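Trellcombe kitchen and dining room, small furniture
5/3/24

These notes go with the photos of the Trellcombe house, where we fitted out the kitchen and the dining room over the summer. The large joinery has its own page. This one covers the smaller pieces, mostly cabinets and shelves that sit on a table or bench and can be moved when the owners want the space back.

Lorna Dalgleish drew the pieces and Manouchehr Fallahi made most of them in the Korkero workshop. Banafsheh Kazemi did the finishing. The owners asked for brown tones throughout, to sit with a dining table they already had, and for doors that wouldn't swing out over the work surface. That second request decided most of what followed. A hinged door on a cabinet at bench height needs clear space in front of it, and in this kitchen the space in front is where the chopping gets done.

**Sliding door cabinet**

Ribbed, frosted door in a brown wooden surround, with a wooden base. The ribs run vertically. We tried a clear panel first and the owners felt they had to keep the shelves tidy all the time. With the ribbed one you get the colour of what's inside and not much else.
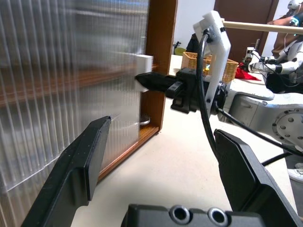
The handle is a small white block fixed close to the side post. Lorna wanted it plain and easy to find against the frosted surface. You push on the side of it and the door travels along the track. An earlier version had a recessed finger pull, and Golnar Nikzad, who lives in the house, found it awkward with floury hands.

The floor of the cabinet is wood as well, finished with the same oil as the outside. Bowls go at the bottom and cups above. If you're ordering one, tell us the height of your tallest bowl before we set the shelf.

**Care**

Wipe the ribbed panel up and down, along the ribs. A soft brush gets the dust out of the grooves. Vacuum the bottom track every month or so, as crumbs are the usual cause of a door that sticks. Don't use spray oil on it. The wood can be re-oiled once a year, with the door taken out and laid flat on a towel.

**Ordering**

The Trellcombe cabinet is now a standard Korkero piece. We made 19 in the first run and will make another 32 in June. Other widths are possible and take longer. Panel samples are kept at the workshop and can be posted out. Azadeh Shahbazi looks after orders and will send a drawing for you to check before any timber is cut. Delivery is free within 200 kilometres of the workshop.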